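Bakitia Tool Hire – Questions People Ask

Last updated April 26, 2025. Prices on the booking page win if they say something different to this one. Need to get the two matching, will do.

Where are you?

Noonan Yard, second gate, the green door past the tyre place. Not the first gate, that's the tile warehouse and they're fed up of being asked. The 638 bus stops across the road. Parking for loading only, please don't leave the car while you go for lunch.

When are you open?

Tuesday to Friday, 8 till 5.30. Saturday 8 till 1. Closed Sunday and Monday and all bank holidays. Last returns 15 mins before closing as everything gets checked in and that takes a bit.

Do I have to be a member?

No. Anyone can hire. Members pay £70 a year and get a lower day rate on most things, plus no deposit on hand tools. If you're doing up a whole house it's worth it. If you want a carpet cleaner once, it isn't. We'd rather tell you that now than have you ask for the £70 back.

Can I get my membership fee back if I don't use it?

Within 14 days, if you haven't hired anything, yes. After that no, sorry.

What do I need to bring the first time?

Photo ID and something with your address on it, dated in the last three months. Bank statement, council tax, gas bill. A letter on your phone is fine so long as we can read it. Driving licence counts as ID or as address but not both.

Mobile phone contracts – no. We used to, we stopped.

How does the deposit work?

£50 on most powered tools, taken on card when you collect. More on the big stuff, see below. Goes back on the same card when the tool is checked in. Banks take up to five working days to show it, and we can't speed that up, so please don't ring on day two.

We don't take cash deposits any more.

How much is the deposit on the bigger machines?

£325 for the mini digger attachments, floor sander (the drum one), plate compactor, stump grinder and the chipper. Edging sander is £50 like everything else. If you hire the drum sander and the edger together it's just the one £325.

Who takes the payment? My statement says Zinance.

That's us. Zinance is the company that runs the card machine and their name comes up on some statements instead of ours. Please don't report it as fraud. Every time someone does we lose the money for a month and have to fill in forms.

Can I pay by bank transfer?

Trade accounts only.

How do I book?

Online through Rudura, or ring, or walk in. Online is best at weekends. Rudura will ask you to make a login, which is annoying, but you can skip it by pressing "guest" at the bottom of the second page. Grey on grey, easy to miss. We've asked them to change it.

I booked on Rudura and never got an email.

Check junk first. If it's not there, log in and look under "my hires" – if it's listed you're fine, the booking is real even with no email. If you went in as guest, ring us with your surname and the day.

Can I book something for the same day?

Yes if it's in. Ring first. The website is slow to catch up with what's on the shelf, specially Saturday mornings.

How far ahead can I book?

Eight weeks. Scarifiers and aerators in September go very early so don't leave that till the week before.

What counts as a day?

24 hours from when you collect. Collect at 10, back by 10. Collect Saturday and it's back by 10 on Tuesday for the weekend rate, which is one and a half days. Good value if you've got the Monday off.

What if I'm late?

First hour free, we know what traffic's like on Noonan Road. After that it's a half day, then a full day. Ring before you're late and if no one is waiting for it we can nearly always extend at the normal rate. If somebody IS waiting for it please just bring it back.

I finished early, do I get money back?

On weekly hires yes, down to whatever the cheaper rate would have been. On single days no.

Do you deliver?

Yes, within eight miles, weekdays only. Price depends on distance and whats going. You'll get a morning or an afternoon, not a time. Somebody has to be in to sign. We bring it to the door or the drive, we don't carry it up stairs and we don't carry it through the house.

Same charge again for picking it up.

Will it fit in my car?

Depends on the car! Rough guide:

Drills, breakers up to medium, jigsaws, tile cutters (small), wallpaper steamers – anything.
Carpet cleaner, edging sander, small mixer – most hatchbacks with the seats down.
Drum sander – estate, and two people to lift it.
Plate compactor – van or a decent trailer. Not a hatchback. People try.
Chipper – towed. You need a tow bar and 13 pin electrics, or a 7 pin and an adaptor which we can lend you.

Bring straps and an old blanket. We sell straps but you've probably got some.

Do you show people how to use things?

Yes, at the counter, five or ten minutes. Saturday morning there's a queue so come early or come in the week if you want a proper run through. There's a printed sheet in every case as well. If the sheet is missing tell us and we'll print another.

Do I need safety gear?

Yes and you need to bring it or buy it. Goggles, ear defenders, dust masks and gloves at the counter, all cheap. Harnesses we don't hire or sell. For chainsaws we don't hire to the public full stop, so that saves a question.

Is there an age limit?

18 to hire. Under 16s stay outside the shelving area, there's a bench by the counter.

Do you supply the sandpaper, blades, bits etc?

They're extra. Sanding sheets are sale or return, so take more than you think and bring back the unused ones clean and flat. Diamond blades are charged on wear, we measure before and after in front of you. Drill bits under 10mm you buy, over that you can hire. Carpet shampoo you buy and we can't take back opened bottles.

Please use our sheets in our sanders. Other ones sort of fit, then they come loose and score the floor.

What grit do I start with for floorboards?

Old boards with paint or black edges, 24 or 36. Boards that have been done before, 60. Then work up, 80, then 100 or 120. Don't skip from 36 to 120, you'll see every line once the varnish is on. Punch the nails down first. All of them. Hoover between grits.

Does fuel come with it?

Petrol machines go out with a full tank and should come back full. If not we charge for the fuel plus a bit for our time. Two-stroke mix is sold ready made at the counter – please don't put plain petrol in a two-stroke engine, it's the most common way to loose a deposit.

Do cordless tools come charged?

Two batteries and a charger, both charged the night before. If you've booked same day one may be part way.

Do I have to clean it?

Yes. Brush off, wipe down, empty the bag. Mixers need to be properly rinsed while the mix is still soft. Cleaning charge is £50 for anything with set concrete on it and that isn't us making money, that's somebody with a chisel for an afternoon.

Carpet cleaners – empty the dirty tank. Please. Please.

It stopped working. What now?

Stop using it, ring us. Don't take it apart. If it's our fault (it's usually wear, or a belt) we swap it and you don't pay for the lost time. If we haven't got another we refund the rest. Check these first though:

Is it an extension lead still wound on the reel? Unwind it all the way.
Has the trip gone in your fuse box?
Is the bag or filter full?
Is there a safety catch under the handle? There's nearly always a catch under the handle.

I broke it.

Tell us. Accidental damage up to the deposit comes out of the deposit. There's a damage waiver you can add at booking, 12% of the hire, and then you pay nothing for accidents. Doesn't cover theft, dropping it off a roof, or lending it to your neighbour.

What if it gets stolen?

Ring the police, get a crime number, then ring us. You're responsible for it while you've got it, so don't leave it in the van overnight. Check your home insurance too – a fair few policies cover hired-in kit if you ask them.

Can I cancel?

Up to 24 hours before, full refund. Less than that, half. No show, nothing back. Bad weather: garden machines can be moved to another day free, once, if you tell us before 9am.

Trade accounts?

Yes. Form at the counter, takes a week. 30 days to pay, and you need two references. Your lads can collect but their names have to be on the account before they turn up, not after.

Do you buy or take old tools?

Sometimes hand tools, if they're good – spokeshaves, planes, clamps, any clamps. Nothing electrical. Bring it in, don't leave it at the gate.

Do you sell off the old hire stock?

Yes, every September, in the yard, first come first served. Cash or card. Everything tested but no warranty. We'll put the day on the door and on Rudura.

Do you sharpen things?

Mower blades, shears, chisels. Not kitchen knives, not scissors, not saws. Leave them with a label on, ready in a week.

Can I bring the dog?

On a lead, yes. Not while somebody's testing a chipper.

Something not on here?

Ring in opening hours, or use the form. Form gets read first thing and then again after lunch. Saturdays just ring. 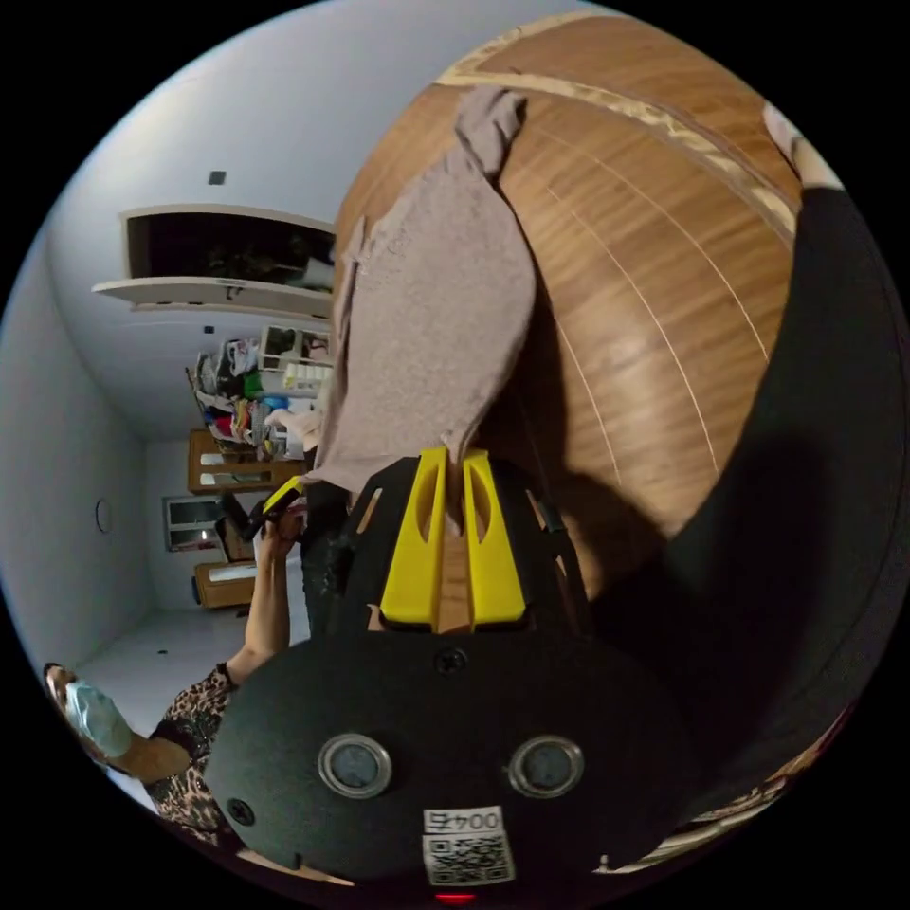

Black and yellow, QR sticker on the front.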